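Multi-finger hand or plain gripper for a packing cell?
Forum: Arms, Hands and End Effectors
Started Sunday, March 17, 2024

wrenfield
We've been trying hands on the two-armed unit at the shelf-and-bin cell. The job is to take the black parts off the yellow shelving and put them with the wrapped boxes in the bin. I have the Cinemier hand on loan until April and need to decide whether to buy it or go back to the Risari two-finger we used before. Wrist camera and head camera views: 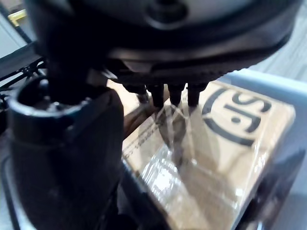
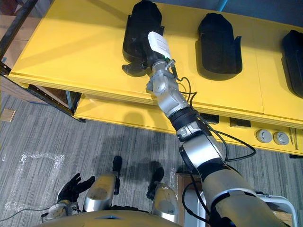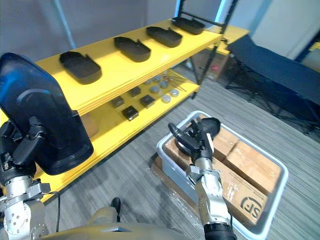
Over 439 picks the Cinemier dropped 19. Most of the drops were on the rounded parts, and nearly all of those happened while the arm was moving sideways. Cycle time is fine. My main worry is the wrapped boxes, because the film is slippery and the fingertips are hard.

tolbut6
What grip force were you running? 19 out of 439 is not terrible for a first week, but I wouldn't sign off a packing line on it. We had a similar drop rate and halved it by slowing the sideways move and leaving the grip alone.

wrenfield
Default force for everything. I haven't touched the sideways speed yet. Will try it.

hexkey_dan
I'd go back to the two-finger. You've got a few part shapes and a fixed shelf. A multi-finger hand is a lot of joints to look after for that. Ours needed a tendon replaced twice in a year and each time the cell stood still for days. Put soft pads on the Risari and you'll get the same result for less money.

marrowgate
Don't agree. Pads on a two-finger are fine for flat sides but they're poor on domes and anything with a curved wall. You end up making a different pad for each part, then somebody has to swap them. The hand costs more up front and you stop fiddling with pads.

hexkey_dan
You stop fiddling with pads and start fiddling with finger calibration. How often are you homing it, wrenfield?

wrenfield
Once at the start of each shift. It takes 46 seconds, so it's not a bother. I did have one finger drift on the second day and had to home it again.

tolbut6
Drift on day two would make me ask Cinemier some questions. Check the cable run at the wrist first though – if it pulls when the forearm rotates you can get odd readings that look like drift.

oddsprocket
Has anyone used the Prukley controller with either of these? We're on Lui at the moment and the finger commands arrive late when both arms are moving. One arm on its own is fine.

marrowgate
Prukley here, with the older Cinemier. No lag that I've noticed, but the set-up screens are awful and you'll want a free afternoon. Log the timestamps on Lui before you spend anything. Ours was a network switch.

oddsprocket
Will do, thanks.

wrenfield
Update. Slowed the sideways move by a fifth and ran another batch on the rounded parts only. Fewer drops, but still some when the thumb closes late. Wrapped boxes are next, using the thin rubber tips that came in the kit. The Risari goes back on after that for the same test, pads and all, so hexkey_dan gets his comparison.

hexkey_dan
Use the same start positions for both or it won't tell you much. And post the force settings this time.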